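Cleaning a white work board without wrecking the surface

Board index > Home and Workshop > Surfaces and Cleaning

tilly_marrow
Posts: 43
Joined: July

I have a large white board that lives on top of a light wooden table. It went on so the wood wouldn't get marked, and it has worked well for that, but now the board itself needs looking after and I'm not sure I'm doing it right.

What I do now is wipe it with a barely damp sponge and then go over it with a dry cloth. No product, only water. It gets the dust off. What it doesn't shift is a sort of greyness that shows when the light comes in low. The middle is worse than the edges, which makes sense as the middle is where everything gets put down.

The board is a Farkura one, the plain sort with no pattern. I bought it second-hand so I don't have the leaflet that came with it. 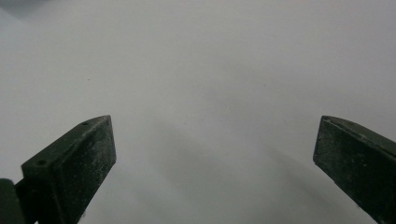
I would like to know whether people use anything stronger than water on a surface like this, and whether it leaves a film. I tried a bit of washing-up liquid once and spent longer getting that off than I had spent on the dust. There's a tub of Gudex paste in the cupboard but it says "gently abrasive" on the lid and I haven't dared.

Also, does anybody leave the sponge on the table between wipes, or does it have to go back to the sink each time? The sink is down the corridor and I'm getting tired of the walk.

oldgasket
Posts: 1219

Don't use the Gudex. I did a white cupboard door with it and it came up lovely, then within a month it was picking up every fingerprint going. Anything with grit in it takes the shine off, and once that's gone the dirt has something to hold on to.

Water first. If water won't do it, one drop of washing-up liquid in a full bowl. I'd guess you put it straight on the sponge.

tilly_marrow
Posts: 43

Yes, straight on the sponge. A good squirt of it too.

oldgasket
Posts: 1219

There you are then. A drop in the bowl, wring the sponge out hard, wipe in one direction, then again with clean water, then dry. The second wipe is the one people skip.

pennyfold
Posts: 166

I disagree about the Gudex, or at least about ruling it out. I've used it on a white worktop for years with no trouble. You have to use very little and a soft cloth, never the rough side of a scourer. Most of the damage I've seen came from scourers and got blamed on the paste.

It depends what the board is made of though. Tilly, is it coated or is it the same all the way through? Have a look at the edge. If the edge is a different colour from the top, it's a coating and I'd leave the paste alone.

oldgasket
Posts: 1219

Mine was a soft cloth. I'm not daft.

pennyfold
Posts: 166

Didn't say you were. What sort of door was it?

oldgasket
Posts: 1219

Painted. Gloss, two coats.

pennyfold
Posts: 166

Well, paint is a different thing altogether. I wouldn't put it on paint either.

brindle_and_son
Posts: 121

On the greyness - check it isn't in the drying cloth. I had the same on a white table and it was the tea towel. It had been washed with fabric softener, which leaves a waxy coating on the cloth, and I was rubbing that on to the table every day. Changed to a cloth washed without softener and it cleared up after a few goes.

If you run a fingernail across the grey part and it leaves a line, it's something sitting on top and it will come off. If there's no line, it's in the surface and you may be stuck with it.

As for the sponge, I wouldn't leave it flat on the board. A wet sponge left in one place will leave a mark on nearly anything, and if water runs over the side on to bare wood you'll get a dark patch. Get a dish for it.

tilly_marrow
Posts: 43

Did the fingernail test. It leaves a line, faint but there. And I do use softener. So that's probably my answer, thank you.

Pennyfold, I looked at the edge and can't tell. It looks the same colour but it has rounded over a bit and I didn't want to pick at it.

On the dish, I've been trying that. My worry with any dish is the water that collects in the bottom. The one I'm using is a small oval silver one with a shiny rim, and the inside is divided up into rows of little compartments like you get in some soap dishes. It sits near the middle of the board and the pink sponge goes beside it while I'm working. It's shallow, so I doubt it would hold much before it spilled over. It takes up hardly any room, which suits me, but I don't know if it's deep enough for a sponge that has only had one squeeze. 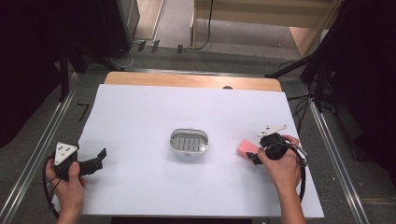 The other question is whether to have a bigger board. The present one covers most of the table but leaves the wood bare along the far side, and that strip is what I worry about when there's water near. The wood is a pale honey colour and would show a stain straight away. I could slide the board back to cover it, but then I'd have bare wood at the front, where I lean. Would varnish on the edge be enough, do you think, or is it better to get a board cut to the full size?

brindle_and_son
Posts: 121

I'd seal the wood whatever you do about the board. Water gets underneath as well as round the sides, and you won't see it until you lift the thing up. When did you last lift it?

tilly_marrow
Posts: 43

I haven't.

brindle_and_son
Posts: 121

Lift it this week. Wipe underneath and stand it on its side against a wall for a few hours. I do mine about once a month.

For the edge I used Ernov clear satin, thin coats, rubbed down between with fine paper. Three coats on the top face and four on the edges, where the end grain drinks it. Leave it a good few days before putting the board back, longer if the room is cold. I put mine back too early and it stuck in two corners.

oldgasket
Posts: 1219

Oil instead of varnish. If varnish gets a chip in it the water goes in and spreads under the film, and you have to strip the lot. With oil you just rub a bit more on.

pennyfold
Posts: 166

Oil under a white board is asking for yellow marks on the back of it. Fine for a table with nothing on top. I'm with brindle on this one.

oldgasket
Posts: 1219

Only if you put too much on and don't wipe off the excess. Fifteen minutes, wipe it off, leave it overnight, do it again. There should be nothing left on the surface to come off on anything.

pennyfold
Posts: 166

Should be. I've seen how people oil things.

quietlarder
Posts: 43

I have a dish with compartments as well and find it all right, with two conditions. Wring the sponge out properly before it goes in, and empty the dish at the end of the day. The compartments need an old toothbrush now and again, as a slimy layer builds up in the corners and you can't get at it with a cloth. If you leave it for a fortnight it smells.

For a really wet sponge I'd stand it on edge in something taller, with holes in the bottom and a saucer under that. It dries twice as fast on its edge as lying down.

On the bigger board, I had one cut to the exact size of my table and regretted it. With no lip of wood showing there's nothing to get hold of when you want to lift it, and crumbs and water go straight over the side on to the floor. A small gap all round would have been better. If your floor is carpet, as mine is, you'll want to think about drips too.

tilly_marrow
Posts: 43

It is carpet, grey, so drips don't show much, but I take the point. I hadn't thought about lifting it either. I'll keep the size I've got.

stavesend
Posts: 121

There's a shop called Sepúlveda that will cut white board to size and round off the corners for a bit extra, in case you change your mind. Mine came well wrapped. Ask them for the offcut, it's handy for trying cleaning products on before you touch the real thing.

pennyfold
Posts: 166

Good tip about the offcut. Failing that, try it on the underside of the board, in a corner.

tilly_marrow
Posts: 43

Update, May 26, 2021.

Lifted the board. There was one damp patch underneath near the front, about the size of a saucer, and the wood there has gone slightly darker. It has lightened since it dried but I can still find it if I look.

Switched to a cloth washed without softener, did the drop in the bowl and the second wipe with clean water. Most of the grey came off in two goes. There's still some in the middle. I tried the Gudex on the underside in a corner, the smallest dab I could manage on a soft cloth, and it took the shine down a little. You can feel it more than see it. So the paste is going back in the cupboard.

I've bought a tin of the Ernov and will do the edges when the weather is warm enough to have the window open all day.

oldgasket
Posts: 1219

Told you about the paste.

pennyfold
Posts: 166

Coated board, then. I did say to leave it alone if it was coated.

brindle_and_son
Posts: 121

For the darker bit, sand it very lightly before the varnish goes on, with the grain, and do a wider area than the mark itself or you'll have a pale ring round it. Let it dry out fully first. If it's still darker after that, leave it, as the board will be covering it anyway.

tilly_marrow
Posts: 43

Will do. What grade of paper?

brindle_and_son
Posts: 121

240, and finish with 320 if you have it. Wipe the dust off with a slightly damp cloth and let that dry before the first coat.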